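Moved in, sort of. Flat 58, top floor, boxes up to my chin and the kettle at the bottom of one of them. Tea eventually, at 2 in the morning, and it was the best tea of my life.

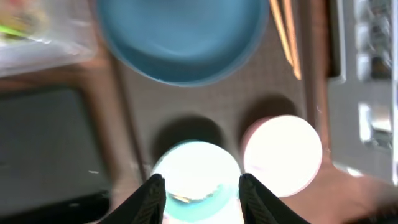 *Last changed: May*

So, the move. Booked Soomro for the van beacuse they were cheapest. Came on time, fair play. Took the wardrobe apart on the landing without asking and left the screws in a bag marked "misc". I have many bags marked misc now.

Urnport is quieter than Kundora. No trams. Bins go out at the front, not the back, learned that the hard way. Number 15 bus goes to the station, the 128 goes everywhere else first.

## Kitchen stuff

No proper cupboards yet so everything lives on whatever flat surface I can find. Rice, mostly. Rice and an egg, rice and beans, rice and the end of a jar of something. 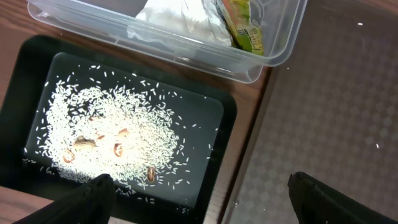 Gas people still haven't rung back. Tried them at lunch, on hold the whole break, gave up. Account number is on the letter, the letter is in a box. Will try again tomorow before work.

Deposit from the old place: still waiting. They want photos of the oven. I sent photos of the oven. They want different photos of the oven.

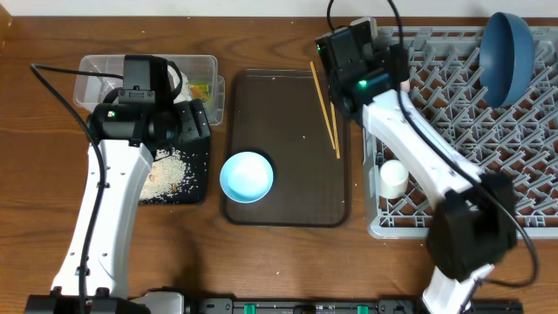
## Things I got rid of

- the big lamp
- every magazine
- curtains that never fitted anything
- the Pollis sofa bed, which took two of us and a lot of swearing to get down the stairs

Miss the sofa bed a bit. Not enough to carry it up here.

Washing up gets done at night now, radio on, window open. Hot water takes ages to come through.

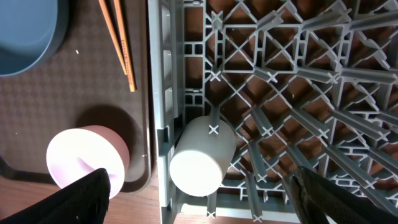
## Next

Curtain rail. Library card. Find out who to ask about the buzzer, it only works from the inside. Paint for the bedroom, probably the same white again, can't face choosing. More when the internet's in, doing this off my phone.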